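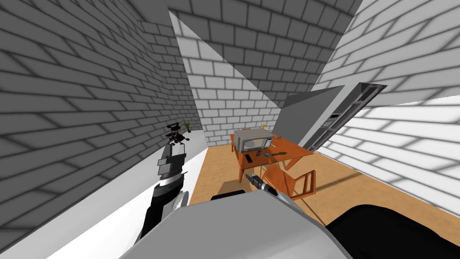
The practice kitchen in the simulator, both arms out, microwave on the table and the fridge door open.

1/ Budget season, friends! We've been going back and forth on one arm or two, and I've come around to two (sorry, Carolina, I know what that does to your spreadsheet).

2/ Penine quoted us 13 weeks on the grippers, so if we want them by June the order has to go in soon. Spare fingers are 400 for a set, and I'd get 4 sets, you go through them faster than you'd think!

3/ Dörte Rothe asked if we can keep testing in sim until then. Yes, happily, and I'd still put a little aside for a real fridge.

Recent posts
Leasing vs. buying a mobile base
What Virketti charges for service

Last updated: June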